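Home | Galleries | Things on Tables | About | Contact

Small Blocks, Large Table
By Ainhoa Toledo
November 26, 2022

I have been keeping this gallery of small things on flat surfaces since May, when it held five pictures and one of them was my thumb. It has grown. So has the number of relatives who ask when I'm going to photograph a mountain.

Regulars will remember the bowl of buttons (200 of them, sorted by my aunt, unsorted by me) and the long feud in the comments over whether a domino counts as a block. Roxana Cáceres says it does. Roxana also owns 1,909 dominoes, so weigh her testimony accordingly.

This batch is cubes and their cousins. I like a toy block because it has no front, no back and no opinion about which way up it goes. Put a few on a pale table and you have a town, or at least the planning dispute that comes before one.

BLOCKS

Yellow, both times. It's the color that puts up the best fight against a white tabletop.
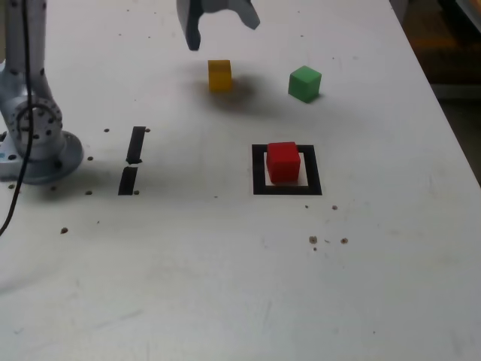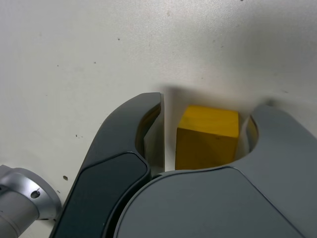

NOTES ON THE BLOCKS

The red cube got the good address, with a black tape border and everything. Green and yellow are out in the suburbs, where the shadows are nice and the parking is presumably easier. I'm also fond of the scuffs and specks on that table. A spotless one always looks to me like it's waiting for a salesman.

In the close view it's the grain I keep going back to. You can see it running through the yellow, with faint darker streaks on the front face, and the top a shade lighter. Paint or stain, I couldn't say, and I've had a whole pot of coffee over the question.

COMING NEXT

Corks, if the Fener shoebox ever turns up. After that, clothespins, and possibly the set of spools Roxana has promised me and keeps describing as "nearly dusted." Send suggestions through the contact page. No dominoes.

Last updated by A.T.

Previous gallery | Next gallery | Back to top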